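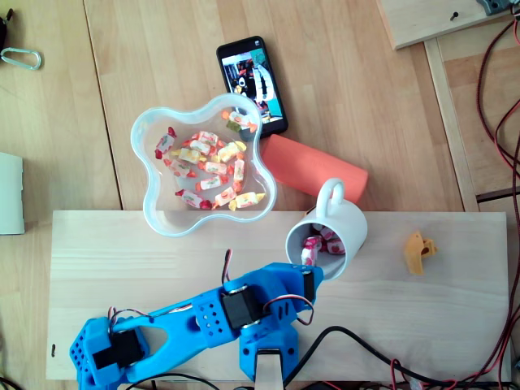 More tables, fewer forms, and please keep the candy – that was the comment left most often in the suggestion box at Prandden, give or take the wording, and one reader of our last update wrote back asking whether the candy was coming out of grant money. It isn't. The candy comes out of the tea and coffee tin, same as always.

Progress report, Woda Drop-In Tables
For the small grants desk, Sipos Fund
May 1, 2022

Sorry this is a few days behind. Spring sign-ups took over. Receipts are in the other envelope, numbered to match the budget sheet.

Where we are

Both sites open. Prandden has run every week since December apart from the two weeks the heating was off. Woltar opened later than planned, the room wasn't free until the dance class moved. Now settled, afternoons only.

145 visits logged across the two sites for the period. That's visits, not people, a lot of them are the same faces coming back. We think that's good. You asked for a figure for new people and we don't have a clean one, the sign-in sheet only got a "first time?" box partway through. Will be in the next report.

What happens at a session, for whoever is reading this new: people come in, sit down, have something hot, talk or don't. Someone from our side at each table. Help with letters and phones if wanted. No program, no talks. We tried a talk in the winter (energy bills) and the room emptied at the break so that was that.

Tables

This was the big item. The first grant paid for tables and we went with pale wood tops, plank style, instead of the folding kind. Cost more. We said in the application that folding tables make the place feel like a polling station and we still think so. People lean on these. They stay longer. We have no measurement for it but the staff at both sites say the same thing.

Tops mark easily. Rings from mugs mostly. We oiled the Prandden ones in the winter and need to do Woltar before summer. Oil is in the budget under sundries, should probably have had its own line.

One table at Woltar rocks. Supplier has been told twice.

Things on the tables

Took longer to get right than you would think and we'd like it noted because the next group will ask. Bare tables don't work. People stand. Put a bowl of wrapped candy out and they sit down, reach over, somebody says which flavor is the good one and there's your first conversation. The fruit ones go over best. Chocolates were a mess by the radiators. Wrapped only, after the hygiene visit in the winter, which we passed.

Clear plastic bowls, the wavy flower-shaped sort. Glass was nicer but we lost two. White mugs, plain, all the same so no one has to hunt for theirs and the dishwashing is quicker. Mugs get used for everything – pens, spoons, extra candy for the far end of the table when the bowl won't reach.

Phones out on the table is fine with us. Last year's draft rules said phones away and we dropped that. Half the help people ask for is on the phone anyway, bus times, photos to find, a message they don't trust. It's much easier when the thing is lying there between you and can just be picked up.

Tidying up is the weak point. Tables get cluttered by the end and it takes the closing person longer than the time we pay for. We are trialing one tray per table, everthing goes on the tray, tray goes to the kitchen. Works at Prandden. At Woltar the trays don't fit through the hatch, so they get carried round.

Money

Grant received 2000. Match from Woda 2000, paid in two halves. Tables took the largest part, then room hire. Spent nearly all of the first, room hire for the summer comes out of the match. Nothing moved between headings except a small amount from printing to mugs. We printed far fewer flyers than planned, word of mouth did it. If that needed permission please treat this as asking.

Not done yet

Evening session. Promised for this period, hasn't happened. Hall charges more after dark and we can't staff it. Would like to move it to the autumn, or swap for a second afternoon at Woltar if you're OK with that. Need an answer fairly soon as the room gets booked up.

Large print sign-in sheet – drafted, not printed.

Feedback forms. We got 6 back. People don't want to fill in a form over a cup of tea, and the ones who did mostly ticked the top box all the way down. The suggestion box does better, slips of paper, no questions. Can we send you those typed up instead? They run to a couple of pages. Some are rude about the biscuits.

Next three months

Oil the Woltar tables. Fix or swap the one that rocks. Trays that fit the hatch. Start the proper count of new people at both sites. Decide on the evening or the second afternoon once we here from you. Possibly a few more chairs with arms, two regulars have asked and the ones we have are always taken first, price to follow.

Bank statement copy to come seperately, the printer is out of toner.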